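Kitchen Table Robotics: Tips for Surviving a School Club Project at Home

Posted 8/12/20

I'm going to start by saying I didn't believe in any of this. When my daughter's robotics club moved its meetings into people's houses, I was told it would be educational and that it would take up "a corner of the table." It took up the table. We ate standing at the counter for most of a month.

The project was an egg hunt done by a simulated robot, on a laptop, in a pretend back yard. You tell a two-handed robot to pick eggs off the grass and put them in a basket. I raised three kids who could do that at eighteen months, and none of them needed a software update. But the club wanted it, the other parents seemed excited, and our dining room has the best outlet. So these are my household tips for anybody who gets talked into the same thing. Take what you need.

Power and cords

Plug the laptops into one power strip and plug the strip straight into the wall. Don't daisy-chain. One of the kids showed up with two strips and an extension cord from Jasholm that was made for holiday lights, and I sent it right back home with him.

Run the cord along the wall, not across the doorway. Painter's tape holds it down on hardwood and comes up clean if you pull it the same week. I left mine for longer and had to go after the residue with cooking oil on a rag, then dish soap.

Laptops running a simulation get hot on the bottom. Ours left a pale mark on the table finish. A cooling rack from the baking drawer works fine under them. I've seen people pay good money for a stand that's the same thing with a logo.

Heat and noise

Six fans going at once sounds like somebody vacuuming next door. Close the kitchen door and save your nerves. If you run a window unit on the same circuit, expect to meet your breaker box. Label your breakers now. Mine said "misc" next to four of them.

Food

Keep it dry. Pretzels, apple slices patted with a towel, crackers. No cheese dust. Vangelis Politis brought a tray of honey pastry, very kind of him and delicious, and I was cleaning a trackpad with a cotton swab until bedtime. A barely damp swab with rubbing alcohol, laptop off, and don't let it drip in the seams.

Drinks go on a separate small table with a lip. I used an old plant stand with a cookie sheet on top.

The real egg test

I'm proud of this one because it was my idea and it cost almost nothing. The kids were stuck arguing about how a hand should close on an egg. They had been at it for two evenings. I boiled a dozen eggs, gave them each a pair of kitchen tongs, and told them to pick one up off the bath mat.

What we learned:

Flat tips slip. Wrap a rubber band around each tip and it's a different tool. (Good for jar lids and hot corn too.)

Come in low, at the widest part of the egg. Grab near the top and it squirts out of the tongs and under the refrigerator.

Both sides have to arrive together. If one side gets there first it just pushes the egg along the floor.

Whether any of that carried over into the program I can't tell you. Styliani Triantafyllou, the teacher who runs the club, says it did. She is a nice woman and I think she would say that anyway. But they did quit arguing.

For the boiling: start cold, bring it up, lid on, heat off, twelve minutes, then ice water. They peel better if they're a week old. We ate egg salad afterward, minus the ones from under the fridge.

Keeping track of things

Tape an index card to each laptop with the child's name and the name of the file they're working in. I wouldn't have thought of it, except that Gerasimos spent a whole evening fixing a copy of the project that everyone else had stopped using. The poor kid. His mother, Mrs. Athanasiadis, had driven him over in the rain for that.

Write down every change on paper. A spiral notebook, one line each: what they changed, what it did. They will tell you the computer remembers it all. Then ask the computer why it was working before supper and isn't working now.

Set a kitchen timer for the "one more try" problem. The simulation will always look like it's about to work. That's the same pull as a slot machine, if you ask me. My rule was 7 more tries and lids down. I've heard every argument against this rule and it stands.

Money

The club sheet said the project was free because the software was free. I kept receipts, as I do. Between a replacement charger, the mouse that got stepped on, snacks, and printing, our family was in for 315 dollars by the end. Another family bought a used desktop for 600 and I don't think it did one thing our old laptop didn't do. If somebody tells you that you need the 900 dollar machine, ask to see it run next to a cheap one first.

Ask around before you buy. Polyxeni Chatzigeorgiou had a drawer of perfectly good mice from her old office and handed them out like candy.

Screens and eyes

Wipe screens with a dry microfiber cloth, the kind that comes with eyeglasses. No paper towels, no window spray. For fingerprints, a little distilled water on the cloth — never on the screen.

Put the lamp behind the laptops or off to the side. We had ours overhead, and the kids were squinting at a bright green lawn all evening and complaining of headaches. Moved the lamp and the complaining moved on to other subjects.

What I still don't buy

I'll be fair. They worked hard and they worked together, mostly. My daughter can explain to you now why a hand that's in the wrong place by a little bit might as well be in the next county. She also went and reorganized my utensil drawer by what she calls "reach," and I have to admit the spatula is in a better spot.

But I keep hearing how this leads to robots helping around the house, and I'm not clearing a closet for one. The lawn on the screen is flat as a pool table. My back yard has a slope, a hose, a dog, and what the dog leaves. A basket out there would be on its side in a minute. Teodoro Dalisay, who helps the older students, says they add the hard things later. Fine. Call me later.

He also wanted the kids to look hard at their own pictures before asking for help, and I'll pass that along as a tip because it works for sewing patterns and leaky faucets as well. Print them big, put them on the refrigerator, and leave them there a day. You notice things on the way to the milk. I had these two up next to the grocery list.

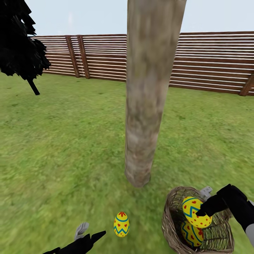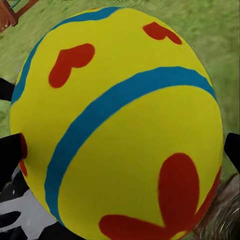 The club's egg hunt on the computer: two eggs in the basket and one on the grass in the first, the fingers on a yellow egg up close in the second.

If you print your own, use plain paper and the draft setting. All that green eats ink. And use the strong magnets, the flat ones they give away at the bank won't hold a full sheet when the door swings.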